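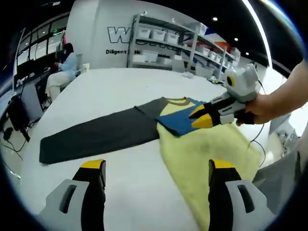 工单:叠衣任务回放时左右手轨迹错位,夹爪开合偏晚
提交人:Vusumuzi Mkhize
模块:Vevel 时间对齐 / Fesex 回放器
状态:处理中,暂时有绕过办法
日期:2024-11-19

先说现象吧。我升级了 Vevel 之后,把新录的一批叠衣数据丢进 Fesex 回放,左手看着还行,右手总是慢半拍。最明显的就是抓衣角那一下:画面里夹爪都合上了,曲线上开合宽度还傻傻地停在张开的位置,过一会儿才掉下来。拿这种数据去训练,策略学到的就是“先抬手再夹”,想想都头大!

我一开始怀疑是自己标定没做好(之前确实干过这种事,惭愧),所以重新标了一遍两只手持夹爪,结果一模一样。换了条线,也一样。那就老老实实查软件了。

环境

采集端和回放端是两台机器,都跑同一个 Vilov 镜像。腕部相机走 USB,夹爪宽度和位姿各走各的话题,落盘以后由 Vevel 统一对齐,再转成训练格式。配置里能改的我基本都没动,只有 max_skew_ms 从默认值改成了 32,这个是上个版本留下来的习惯。

怎么复现

1. 用新版 Vevel 转任意一段双手数据,单手的不会出问题。
2. 在 Fesex 里打开,勾上“叠加夹爪宽度曲线”。
3. 拖到右手第一次夹住布料的地方,逐帧往后走,看曲线什么时候下降。

我手上这段一共 1,901 帧,开头几乎看不出来,到第 700 帧往后就很明显了。所以第一反应是时钟漂移,不过往下看,这个猜测只对了一半。

日志

转换的时候终端里刷了一堆这个:

[WARN] align: right/width nearest sample outside skew window, holding last value
[WARN] align: right/width nearest sample outside skew window, holding last value
[INFO] align: done, 0 frames dropped

问题就在最后一行!明明有那么多帧找不到合适的样本,它却一帧都没丢,全部拿上一个值顶着。旧版遇到这种情况是直接丢帧并且报错退出的,我翻了更新记录,没找到哪里提过这个改动(也可能是我眼瘸,找到的同事麻烦贴一下)。

试过的东西

先把 max_skew_ms 放到 1,000,纯粹是为了看看会怎么样。警告没了,曲线也动得早了,可是开始乱跳,有几处夹爪在曲线上合了又开、开了又合,对着画面看根本没这回事。所以别学我,这个值不能当解决办法。

然后我写了个小脚本,绕过 Vevel,直接把原始话题的时间戳倒出来比。左手三个话题都用设备时间,右手的位姿和图像也是设备时间,唯独右手宽度用的是主机接收时间。破案一半:右手宽度的驱动节点在启动时没收到同步包,就悄悄退回到主机时间了。主机忙的时候消息排队,接收时间就越拖越后,难怪后半段更严重。

那为什么旧版没这个毛病?多半旧版也有,只是会报错退出,我们看到报错就重录了,从来没人细想过。这一条我还没回旧版验证,先记着。

绕过办法

现在我是这么弄的:启动右手节点之前先等同步包,等不到就不许开始录。在启动脚本里加 wait_for_sync: true,左右两边都加上,别偷懒只加一边。已经录好的数据呢,可以用宽度曲线和图像里的夹爪开合做一次互相关,求出偏移再平移回去。漂得厉害的段落要分段求,整段只用一个偏移量是不够的。

分段求偏移的时候还有个小坑。互相关要靠画面里的夹爪指尖,我的检测是按颜色阈值找黄色指尖垫,而桌上那件衣服有一大块浅黄色的料子,阈值稍微松一点,布就被当成指尖了,求出来的偏移离谱得很。下面这种画面我觉得适合拿来调阈值,两个指尖垫的颜色比浅黄色的布亮,又几乎挨在一起,就在蓝色那块布的边缘下方。

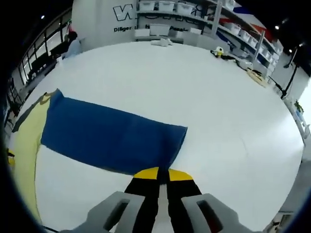
还没解决的

分段互相关在夹爪长时间不动的地方没有信号,求不出东西来。目前我是拿前后两段的偏移做线性插值,看着凑合,但没有真值可以比,心里不太踏实。

另外 Fesex 的曲线叠加自己会不会也有延迟?我用一段合成数据试过,没看出来,不过合成数据太干净了,负责回放器的同事有空的话帮忙再确认一下吧。

想请 Vevel 那边改的

holding last value 这个行为请做成开关,默认关掉。真要保留的话,至少在最后的统计里把填充的帧数打出来,现在只写 0 frames dropped,谁看了都以为没事。再就是转换前检查一下各话题的时钟来源,不一致就直接拒绝转换,我宁可它当场骂我。

补充

Palacios 那个项目用的是同一份启动脚本,我刚在群里提醒过了,让他们先别转新数据。原始包我都留着没删,需要的话在工单下面留言,我把路径发过去。脚本还很丑,今天整理一下再传上来。工单先别关,等我把旧版那条验证完。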